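Plivero (home lab automation project)

Plivero is a build-it-yourself liquid handling cell, meant for a spare room or a shared workshop, and I've been keeping this article going since I started on mine in July. The name covers the whole kit: one robot arm, a table, and a planning tool called Lolach that lets you try out a layout in simulation before you drill anything. I must have moved my waste bin 12 times in Lolach (a real table would look like Swiss cheese by now!).

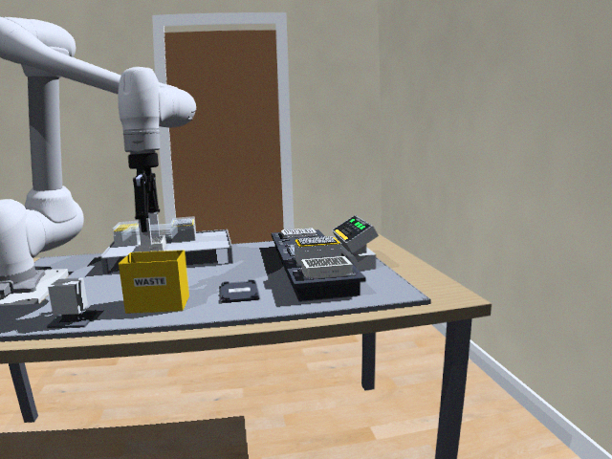 The arm does all the carrying, so reach is the thing that decides your layout. Mine gets a speed limit in software too – up to 3000 moves in a test run, and I don't want to babysit every one of them.

Layouts are saved as plain text files. You can swap them with other builders through Atatwood, the workshop where Plivero got going, and I've borrowed a couple from there myself. 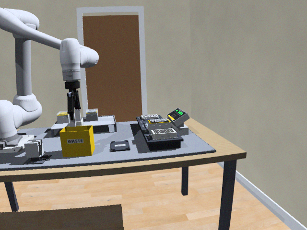

Posted by the Plivero page editor | September 18, 2024

Version 2 of Lolach added collision checks, and wow, what a difference. Version 1 would happily let you run a wrist straight through a shelf. The checks are handled by a little add-on called Ha, and it's slow on my old laptop, but I leave it on.
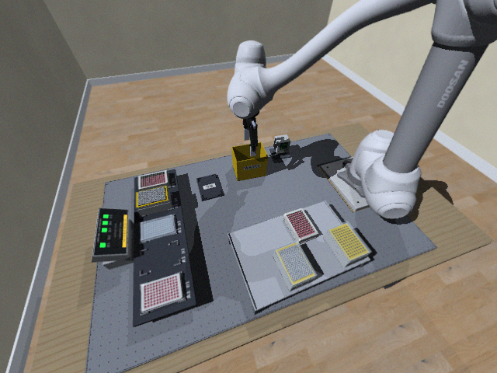
Labware positions are where most new builders get stuck, me included. Every spot a plate can go needs its own name in the layout file, and the arm only knows the names. I stick with short labels like the A1 and B2 along the edge of the deck tray, and I keep them the same in the file and on the table. Layout 21 is the one I'm building from now, with the wiring still to do.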